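Where the Lagoon Meets the Ledger

Coastal protection at Flanadmont is a matter of sediment before it is a matter of policy. The lagoon covers 1,576 hectares and exchanges water with the open sea through a single inlet, dredged every second winter. Until the most recent cycle, the spoil was barged offshore and dropped. It now goes to the eroding marsh on the lagoon's north side, where it is sprayed in thin layers over the existing grass.

The method is simple on paper. A layer that is too thick kills the vegetation. A layer that is too thin is gone after the first storms. The Rirholm field station, which designed the trial, settled on a target depth of 23 centimeters in the lowest cells and less than half of that on the upper marsh. Grass returned to the upper cells by August. The lower cells are slower, and two of them remain mostly bare mud.

Funding has been harder to place than the mud. The dredging is paid for by the port, which is obliged to keep the channel open and has no duty toward the marsh. The added cost of pumping spoil inland falls to the Pranier coastal fund, whose rules were written for seawalls and require a fixed structure with a stated service life. A marsh has neither. The first grant was approved under a clause meant for temporary works, and it has to be renewed each year.

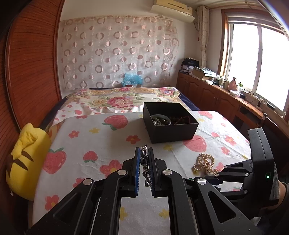
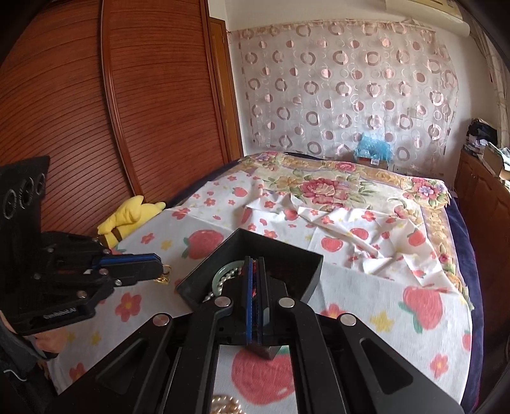
Pearls and other jewelry on the bedding and in the grippers.

Fishing crews at Ait Ali, on the seaward side of the inlet, raised a separate objection. Spraying puts fine silt back into the water, and the ebb tide carries some of it across their shellfish beds. The station answered with turbidity sensors at 27 points and a rule that pumping stops when readings stay high for more than an hour. Pumping was halted on 56 occasions in the first season. Most stops came on spring tides, and the schedule has been redrawn to avoid them.

The crews accept the sensors but dispute the threshold, which was borrowed from a river estuary with naturally cloudy water. A lower figure is under review. It would lengthen the pumping season and push work into the spring, when wading birds nest on the upper marsh — a conflict the present permit does not address.

Other ports have asked for the design files. The station releases them with a note that the layer depths apply to one marsh, one tidal range and one kind of silt. Elevation surveys will continue after each winter, and the two bare cells are due for hand planting before any further spoil is added.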